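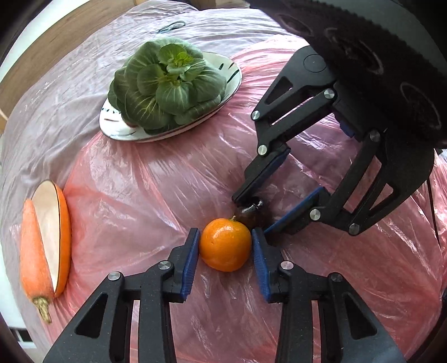
Tips for Getting Along With Your Celtow Grip Pair

I've had the Celtow hand-held grip kit on loan for 3 weeks now, and these are the habits I wish I'd had on day one. My friend Gwenllian Sayce tested the same kit and disagrees with me on half of them, so take your pick!

1. Put down a plastic sheet first. Fruit gets dropped, fruit gets squashed, and I'd much rather ball up a bit of plastic than wash a duvet cover (again). Tape the corners if yours likes to creep.
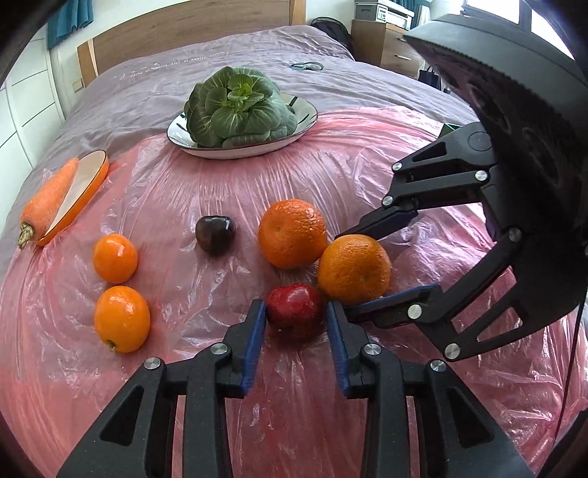
2. Squeeze slowly. The blue pads are grippier than they look, so you need less pressure than you'd think. I practice on apples and citrus before I go near anything soft, and I let the pads touch both sides before I close any further.

3. Wipe the pads between fruits. A damp cloth is plenty. Juice makes them slick, and once they're slick you start squeezing harder to make up for it, and then you're mopping —

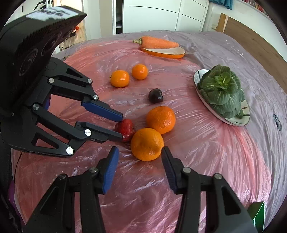 — which is how I lost most of a punnet the first weekend. Keep the cloth in your pocket and you'll remember it.

4. Working as a pair takes patience. Agree on who moves first and say it out loud. Aniela Jabłońska and I bumped fingers constantly until we did.
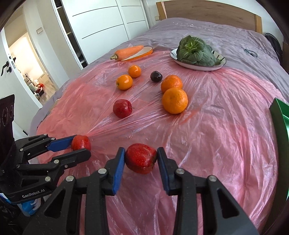
Is the kit worth buying? At $236 for the pair I'd say yes if you're teaching a robot to sort produce, and no if you just want fancy tongs. Berries are the real test, and I'd start with plump ones. Check them over first, too: one of our strawberries has a dark bruised patch on its side, and I like to know about those before I blame the pads. Spare pads come 2 to a pack, and I've already ordered more.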